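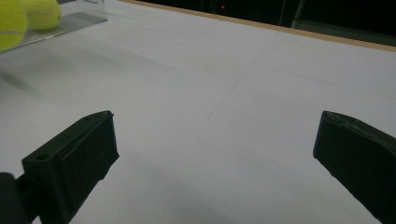
みかん箱
手順書の第5項、「始める前に、指先のあいだに何もない状態を一拍置く」のところなんですが、うちの班では正直いちばん守られていない項目です。急いでいるとどうしても、握ったまますぐ物のほうへ手が動いてしまうんですよね。書いてある意味はよくわかるので反対ではないのですが、書き方をもう少しやさしくしてもらえると、新しく入った人にも通じると思います。

豆電球（スレ主）
みかん箱さん、早速ありがとうございます。スレッドを立てた者です。タイトルどおり、手持ちグリッパーでお手本を録るときの「卓上の決まりごと」を、うちのWastonの作業室だけのローカルルールから、よその拠点でも使えるものに書き直したくて、皆さんのご意見をいただければと思っています。下書きは5月に作ったものが元で、今の版は2024年10月1日付です。長くてすみません、あらためて要点を貼りますね。

・指を開いた状態から始める。開き具合は毎回そろえる。
・卓上には、その課題で使う物と入れ物だけを置く。
・始める前に一拍置き、指先のあいだに何も挟まっていないことを確かめる。
・指先の欠け、ねじのゆるみは朝と昼に見る。
・失敗した回も消さず、失敗の印をつけて残す。

テニスボールとアクリルのトレイの課題を例に話すと通じやすいかと思います。白い天板に黄緑の球ですから物はとても見つけやすい。それでも入れ物が透明だと、縁がどこなのか、録っている本人でさえ迷うことがあるんです。そのあたりも含めて、遠慮なく突っ込んでください。

さびねこ
お疲れさまです。Dritsteadの組立ラインで、同じような道具を使っています。

透明トレイの件、うちは思い切って「練習用には透明な入れ物を使わない」と決めました。縁に色テープを貼る案もあったのですが、そうするとテープを目印に覚えてしまって、本番のテープなしの容器で困るのが目に見えていたので。最初は不透明、慣れてから透明、という順番を手順書に書いておくのはどうでしょう。

それと指先の点検ですが、朝と昼の2回で足りますか？　樹脂の造形品の指だと、角が一度ざらついてくると、その日のうちにどんどん進みます。うちは16回録るごとに手を止めて、指の腹でなぞっています。面倒くさいと言われながら、もうずいぶん続いていますよ。

急がば回路
横から失礼します。さびねこさんの「透明は後から」には、私は反対の立場です。

現場で出てくる容器が透明なら、最初から透明で録るべきだと思うんです。順番をつけると、どうしても前半の不透明のほうばかり本数がたまって、透明のほうは締め切り前にあわてて録ることになります。Macapagalの案件がまさにそうでした。全部で893本録ったうち、透明の容器が映っているのは73本だけ。あとで数えて、みんなでしばらく黙ってしまいました。

決まりにするなら順番より割合を書いてほしいです。「その日の分のうち、どれくらいを難しい入れ物で録るか」を朝いちばんに決めて、ホワイトボードにでも書いておく。そうすれば後回しにできませんから。

さびねこ
なるほど、本数の偏りは耳が痛いです……。ただ、初めてこの道具を握る人にいきなり透明のトレイは、やっぱり酷だと思うんですよ。縁にぶつけるし、ぶつけると焦るし、焦ると手首が固くなる。その固い手つきがそのままお手本になってしまうのは、もったいなくないですか。

「人の慣れ」と「録る本数の割合」を別の項目に分ければ、どちらも立つような気がします。慣れるまでの回は練習扱いにして、本数に入れない、とか。

みかん箱
練習扱いの回を分けるの、賛成です！　うちも最初の日の分は別の箱に入れるようにしたら、教えるほうも教わるほうも気が楽になりました。「今のは練習ね」と言えるだけで、ずいぶん空気が変わるものですね。

あと、天板の継ぎ目のことも相談させてください。白い板を並べていると、継ぎ目がうっすら線になって見えますよね。うちでは、置く場所の目安として継ぎ目を使う人が出てきてしまって、気づいたら物がいつも同じ線の手前に並んでいたんです。あれは手順書で禁止するほどのことでしょうか。それとも、毎朝板の向きを変えるくらいでいいのか、迷っています。

豆電球（スレ主）
継ぎ目の話、言われてどきっとしました。私も無意識にやっている気がします。人間、何もない白い面に物を置くのは案外苦手で、線があると寄りかかりたくなるんですね。

禁止と書いても、無意識のことなので効き目は薄そうです。置き場所をくじ引きのように決める紙を用意して、それに従う、というほうがまだ守れるかもしれません。さびねこさんの16回ごとの点検と一緒に、次の紙を引くようにすれば、手を止める回数も増えずに済みます。指をなぞって、紙を引いて、一拍置いて、始める。うん、声に出して言うと覚えやすそうです。

夜なべ旋盤
はじめまして、Flolleyの小さな工房で指の部品を造形しています。いつも読むばかりでしたが、指先の話が出たので出てきました。

作る側から言わせていただくと、欠けたら替える、の「欠け」を言葉で決めておいてほしいです。見た目がざらっとしているだけで使うのに支障のないものと、角が本当に欠け落ちて球をつかむ位置が変わってしまうものが、同じ「欠け」で戻ってくるんです。かと思えば、もう限界だろうという指を大事に使い続けてくださる方もいて、ありがたいやら申し訳ないやら。

おすすめは、新品の指を一本、見本として棚に置いておくことです。使わずに、比べるためだけに。並べて爪を当ててみて、段差が引っかかるようなら交換。これなら口で説明しなくてもわかります。片方だけ替えると左右の先端の高さがそろわなくなることがあるので、替えるときは左右いっしょにお願いします。ここだけは太字にしたいくらいです。

急がば回路
見本の一本はいいですね、すぐ真似します。左右いっしょの交換は、うちでは予算の都合で片方ずつやっていました。反省します。ただ、左右の高さのずれが本当に録ったものに響くのかどうか、私はまだ半信半疑です。現場のロボットのほうだって、いつもぴったりそろっているわけではないでしょう。少しくらい揺れがあるほうが、かえって強く育つという考え方もありませんか。

夜なべ旋盤
揺れを入れるなら、わざと入れて、入れたと書き残してほしいんです。いつの間にか片方が短くなっていた、というのだと、後から調べる人がどこで変わったのか追えません。私が困るのはそこで、ずれそのものに目くじらを立てているのではないんですよ。交換した時刻と左右どちらかを、一行でいいので記録に足してもらえれば、作る側としてはもう十分うれしいです。

急がば回路
ああ、記録の話でしたか。それなら異存ありません。早とちりでした、すみません。

さびねこ
背景のことも一つだけ。卓の向こう側の暗がりに機材の小さなランプが光っているのって、皆さんはどうしていますか？　うちは布で隠す派と放っておく派がいて、昼休みのたびに言い合いになります。私は放っておく派です。現場にもランプくらいありますし、隠したつもりの布がずれるほうがよほど気になります。

みかん箱
私は隠す派……と書きかけて、自信がなくなってきました。点いたり消えたりするランプが課題の進み具合と重なってしまうと、合図のように覚えられてしまいそうで怖いんです。ずっと点いているだけのものなら、放っておいてもいいのかもしれません。

豆電球（スレ主）
たくさんのご意見、本当にありがとうございます。うれしくて二度読みました。いったん下書きに入れる分をまとめますね。

・点検は16回ごと。見本の指と比べ、爪が引っかかれば左右とも交換し、時刻を記録する。
・置き場所は紙を引いて決める。天板の継ぎ目を目安にしない。
・慣れるまでの回は練習扱いとし、本数に入れない。
・透明な入れ物の割合は、その日の朝に決めて書き出す。
・点滅するランプは覆う。点いたままのものは今のところ各拠点の判断。

第5項は「指を開いて、ひと呼吸。あいだに何もないことを見てから動きましょう」に直してみました。みかん箱さん、これくらいの言い方でどうでしょうか。

透明容器の順番については、まだ意見が割れたままなので保留にしてあります。ほかの拠点で、最初から透明で教えているところがあれば、様子を聞かせてください。

みかん箱
ひと呼吸、いいですね！　それなら新しい人にもそのまま読んで聞かせられます。明日の朝、貼り替えておきます。

さびねこ
保留、了解です。うちの練習用の回に透明トレイを少し混ぜてみて、どのくらいぶつけるか記録してみますね。急がば回路さん、朝の割合の書き出し方、もしひな形があったら見せていただけませんか。

急がば回路
ひな形というほどのものではなくて、表計算の一枚です。拠点の名前を消したら、このスレッドに貼ります。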